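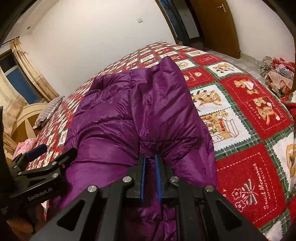
I've been reading the price sheet for Pulum, the new subscription from Wastside, and I can't decide whether I'm the target customer or the punchline. You pay by the month, you tag your bedroom jobs as "soft" or "flat," and their machine handles the soft ones. Soft is where I live! A quilted purple thing spread over a red and white patchwork blanket, teddy bears and HAPPY HOLIDAY and all, is exactly what I'd want a demo to deal with, because slippery puffy stuff on a busy print is my whole laundry life. The glossy brochure from Lania (their main rival, and cheaper) sticks to towels. White towels, no less. I've never owned a puffy thing that behaved like a towel.

My neighbor Nandi Magagula has the 16-item plan and swears by it. My brother-in-law Andor thinks 34 dollars a month is silly money for something he does badly in 10 minutes for free – and he does do it badly, I've seen his closet.
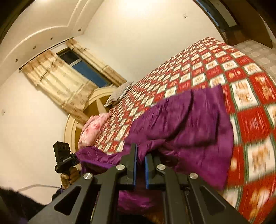 What I'd pay for is grip, plain and simple. I don't care about the app or the voice or the little chime it plays at 8 in the evening to say it's ready. Two fingers with blue pads on the inside and a narrow gap with purple fabric showing through it, that's the part I keep staring at, since everything I own that's satiny slides off the bed if you look at it wrong. If Wastside put the pads on page one and moved the chime to the back, I'd have signed up in January. As it is I'm taking the trial month, and the winter bedding goes first.

Search this site Go
Contact | © Morven Moffat | Back to top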